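Well water and a proposed gravel pit: what should I ask for before the comment period closes?

Posted in: Land, Water and Permits

wellhead_lane

A company called Marulanda Aggregates has applied to open a gravel pit on the old hay ground at the north end of Dromthorpe. The closest corner of the pit would be 778 feet from my well. The application says they will dig below the water table and pump the pit down while they work, then let it fill and leave a pond.

My well is shallow. The driller's log puts it in sand and gravel the whole way down, so I assume it draws from the same layer they want to dig out. We had trouble with it one dry summer, when the pump ran and gave us air for a good part of the day. Apart from that it has been fine, and the water has always been clear.

The county is taking written comments until 13th December. I read the application at the planning office and it has one page on groundwater. That page says "no significant impact to area wells is anticipated" and gives no numbers. There is a map, but my house isn't on it and neither are the two places across the road.

I'm not against gravel. The roads have to be made from something. I want to know what I can reasonably ask the county to require, and what I should do on my own before any digging starts. I don't have the money for a lawyer at this stage.

Mikden

I went through this with a pit near Zundedlow and ended up with conditions on the permit that have mostly held, so here is what I would do.

Get your water tested now. Use a lab your state certifies and have the lab tell you how to take the sample, or pay for them to take it. Ask for bacteria, nitrate, iron, manganese, hardness, turbidity and arsenic. Keep the original report. If your water goes cloudy in two years, the first thing the company will say is that it was always like that.

Measure the depth to water in the well. A well driller or pump service can do it and write it down with the date. Once is not enough. Do it again in spring and again at the end of summer, so you know the normal swing. Levels in shallow gravel move a lot with the season and you need to be able to tell that apart from pumping.

Then write your comment. Stick to what is missing. The application has no pumping rate, no drawdown estimate and no well inventory, and you can say so in those words. Ask for these as permit conditions:

A survey of every private well within 2000 feet, paid for by the applicant and finished before digging.

At least three monitoring wells between the pit and the houses, with levels read monthly and sent to the county, where anyone can look at them.

A trigger level. If the water in a monitoring well drops past a set point, pumping stops until the cause is worked out.

A written replacement agreement. If a well fails or goes bad, the company brings drinking water within a day and deepens or replaces the well at its own cost. Ask that the company has to show it wasn't the cause, and that you don't have to show it was. That one condition is worth more than the rest put together, and it is the one they will fight.

A bond large enough to cover it. Small pit operators sell out or fold.

Fuel storage is a separate thing, but put it in. Tanks should sit on a lined pad with a wall around it and be no closer than 200 feet to the open water.
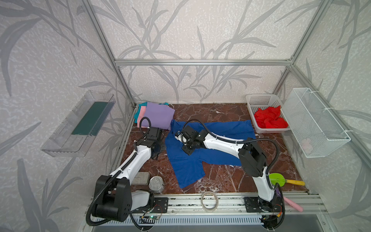
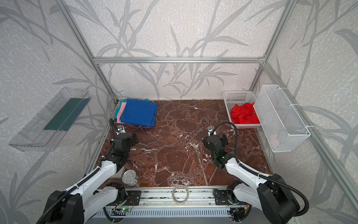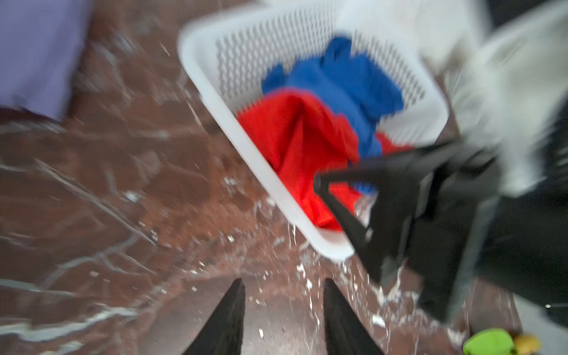 gravelroad2 disagrees with part of this and says the trigger level is where people get fooled. If the county lets the company pick the number, it gets set so low that your pump is sucking air before anything happens. Have the number tied to the depth of the shallowest house well, plus a few feet of margin. Also find out whether they can dig wet, with a dragline or an excavator reaching into standing water, and skip the pumping. A lot of pits do that. It costs them more per ton, but it usually draws the water down a good deal less, and the county can write it in as a condition. The pond at the end still changes things some. The water in it goes flat where the ground water used to slope, so wells on the uphill side can drop a little and wells on the downhill side can rise.

On testing, I'd skip the long list. Bacteria, nitrate and turbidity, and arsenic if it's known in your area. Add a petroleum screen if they're going to park machines out there. It was the one extra I paid for and I was glad to have it.

Mikden

Fair point on the petroleum screen. I'd still do iron and manganese. They are cheap to add, and changes in the water level can stir both of them up.

wellhead_lane

Thanks to both of you. I called the planning office this morning. The pumping rate is supposed to be in a separate water use filing with the state, which the county hasn't asked for. The clerk said I can request a copy and it can take up to 18 working days, so it may not arrive before comments close. Should I wait for it or send what I have?

Mikden

Send what you have. Say in the letter that you have asked for the water use filing, that it wasn't part of the county's file, and that you want the record held open until it is. Put that in the first paragraph. Send it by certified mail and email it too, and keep the receipt. If there is a hearing later, what you raised in writing can decide what you're allowed to appeal.

Ask the two houses across the road to write their own letters. Separate letters in their own words, with their own well depths if they have them. A form letter with three signatures tends to get counted as one.

junipercreek

Just move the pit, there is gravel everywhere. Our county turned one down in November over truck traffic and it never got as far as water. You might look at the haul route.

wellhead_lane

The haul route is the county road past the school, so I will mention it. I've booked the lab, and the pump service is coming to measure the level on the same visit. I'll post the county's response when I get it.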